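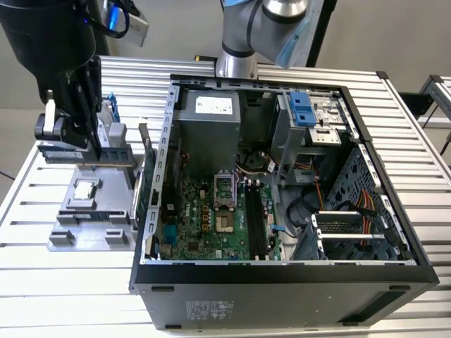
Everyone on my feed is passing around the Foltetti coupe renders today and calling it the best-looking car in years. It isn't a car yet. It's a set of renders and a press kit. A few thoughts, because I've been burned by this stuff before.

Start with the wheels. They fill the arches completely, there's maybe a finger of gap all around, and the nose sits about as high as a curb. Now turn the front wheels in your head. Where do they go? Into the fender, that's where.

Then the glass. One piece from the base of the windshield to the tail, no visible pillars, no wipers. Fine for a show stand. I'd like to see it in May when the pollen comes down and the washer jets have nowhere to live.

The headlights are two slits you could lose a credit card in. Lamps have gotten very small, I'll give them that. But I've read the press kit twice and there isn't a word about who's making these.

Osvaldo Galli drew it, and the man can draw. I liked his Mridha wagon a lot — the one with the long flat tailgate. Go look up what Mridha said about building that wagon. Then go look for the wagon.

Numbers, such as they are: 300 cars, 98 of them "already spoken for." Spoken for how? A deposit? A signed contract? An email from a guy who wants to be invited to the party? The release doesn't say, and I asked.

The reply I got from Zinhle Venter in their press office was polite and quick, so credit there. It said "strong expressions of interest from our collector community." So, emails.

Also no engine. I mean there's no mention of one. The kit says the platform is "powertrain open." A hood that low tells you they haven't picked one, or they've picked electric and don't want to annoy the collectors by saying so out loud.

Someone's going to bring up Kelteo as the company that went from render to road. OK. Compare the first Kelteo sketches with the thing in the showroom. Roof went up, wheels went down 2 sizes, door handles came back, and the mirrors are off the shelf. I like that car! But the one people fell for was the drawing.

Tracey Tapley asked if I'm just against concept cars. No. I have a Primcombe poster from when I was a kid, the wedge with the orange stripe, and that thing never turned a wheel under its own power. It was shown as a styling study, with that printed on the card next to it. They weren't taking money for it.

What bugs me is the order form. There's a "reserve yours" button on the Foltetti page right under the pictures, and the refund terms are 3 clicks away in a gray font.

Edit to the above: Darren Pickering says the terms do allow a full refund until "build slot confirmation." Thanks Darren. I still can't find what a build slot is, or where the building happens.

Couple of people telling me the interior is the real story. There are two pictures of the interior. One is a steering wheel. The other is a seat, very close up.

Rear three-quarter is gorgeous, for the record. The way the shoulder line drops into the tail is lovely and I'd hang it next to the Primcombe.

If they show a rolling prototype with a license plate on it I'll come back to this thread and say so. Muting replies for dinner.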